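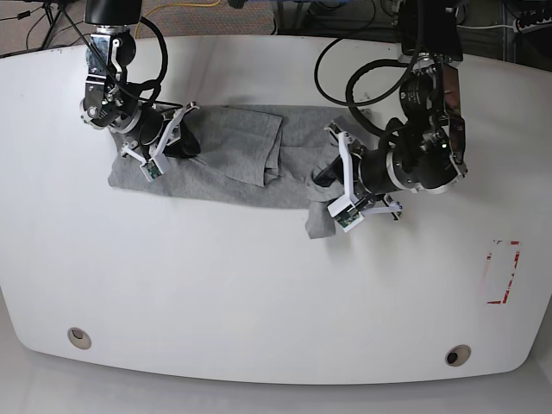 Slide 1. Two arms and one grey garment on the folding table.

Speaker notes, Sulbridge, 28/09/2022
Talk: The folding table and the people beside it

Good morning. Please wait until the doors are closed, then begin. Speak slowly. Last time I finished the first part in half the planned minutes and the people at the back asked me to repeat it.

Leave slide 1 on the screen while I introduce the work. I work at Traltus, in the finishing hall. We receive garments which come back from shops and from rental, we check them, we fold them, we put them in bags and they go out again. I was a folder myself before I became responsible for the shift. So I will not speak much about motors today. I will speak about the work, and what happens to the work when two arms take a part of it.

Ask the room: who here has folded clothes for money? Wait for the hands. If there are many, shorten the next paragraph.

What folding is, for those who did not do it. A good folder at our place does 740 pieces in a shift. The hands know the cloth before the head does. A stiff shirt wants to be folded quickly. A soft knit must be put down, made flat, and then folded, and if you pull one side too much it remembers this and the fold goes crooked. On the slide you see the second kind, the soft kind. There is a flap laid over near the middle and some cloth gathered up at one gripper. Every folder knows this moment. You have one part where you want it and the other part is not yet decided.

Pause here. Drink water.

How the project began. The first paper I saw about it was in July of last year. It was called Virach and it had one page. It said the arms would take over "repetitive handling". I remember that we read this page in the break room and discussed the word "repetitive" for longer than the rest of it. For the person who wrote it, the fold is always the same. For us there were easy pieces and difficult pieces, and the easy pieces were our rest. This is the first point of my talk and I would like you to take it home: when the machine receives the easy pieces, the person receives only the difficult ones.

Say this sentence two times.

We did not see it coming. In the first weeks the arms did plain T-shirts and we did all the rest: the hoods, the linings, the things with straps. The number of pieces per person went down and the tiredness went up. On the report it looked as if people were working slower. They were working on harder things. We needed some time to explain this to the office, and we had to change how we count. Now a piece with a hood is counted as more than a plain piece. It is a small change in a table of numbers but it made a big difference to the mood.

Change of subject. Tell them it is a change of subject.

The teaching. The arms have to learn each type of garment, and for this they need somebody who can say "this is a good fold" and "this is not". Over 100 folds were judged by our folders for the first garment type alone. At first this was done between other tasks, standing, without any extra pay. The folders gave their knowledge and went back to the line. I was not comfortable with this and I said so in the meeting. Since then judging is a task of its own, with its own hours, and it is written in the job description. The pay is one grade higher while you do it.

I must be fair. Some people enjoy the judging very much. Some tried it once and asked to return to folding. They said that to look at folds the whole day is more tiring than to make them. Both are allowed. We rotate, but we do not force.

Now show slide 2.

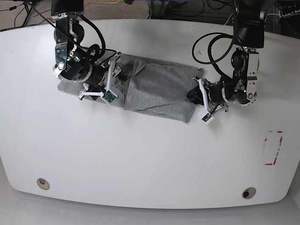 It is strange to be corrected by something that learned from me, was what Pietrzak told me when I asked for an opinion to bring here, and I would mind it less if the screen said what was wrong with my fold and did not only make it red.

Leave a little silence after this. Then continue.

I agree with the remark. The system that Virach uses now checks also the pieces which come from human hands, and if the edges are not parallel it gives a red mark. No explanation. A colleague who makes a mistake with me on the line would say "your left side is short". The red mark says nothing, and after some of them you begin to fold for the mark and you forget the customer. We asked for words in place of the colour. We have them now for two garment types. The others will come, I am told.

Point to the folded part in the middle of the cloth, with one arm at each end. This is a good place to talk about time. A person does not need to be very careful with both ends, because we can feel if one is slipping. On our line the arms are slower than a practised person on a single piece. They do not stop for lunch, so the day comes out similar. When visitors arrive they always ask "is it faster than you?" I answer that the question should be what I do during those hours.

What I do during those hours. Three of us have moved to repairs: buttons, small holes, loose hems. Before, a garment with a small hole was thrown out. In the first year we saved 1,000 garments which would have gone to rags. Nobody planned it in the Virach paper. It was a folder who asked if she could try, and there was a free table.

Do not make it sound like a fairy tale. Say also the following.

Two temporary contracts were not continued last winter. The company says it was the season. Maybe it was. The people on the line do not believe it completely, and I cannot stand here and tell you that they are wrong. If you are planning something similar at your place, say early and in writing what will happen with temporary staff. We did it late.

Practical advice, if there is time. If there is not, go to the questions.

Let the people who do the work choose which garments go first to the arms. We chose by volume and it was a mistake.

Keep at least 15 minutes in every shift when the line and the technicians talk together. Ours was cancelled many times in the beginning, and these were the bad weeks.

Do not put the table in a corner behind a door. Ours was there for a month and there were all sorts of rumours about it.

Train more than one person to stop and restart it. On the evening shift we had only one, and he could not take a holiday.

Questions which will probably come. Cost: I do not know the cost, send them to the Traltus office. Safety: we stop the arms before anybody reaches over the table, this is a rule and it is on the wall. Will it fold fitted sheets: no. People will laugh. Let them.

Thank the organisers in Sulbridge, and remind everybody that the coffee is upstairs.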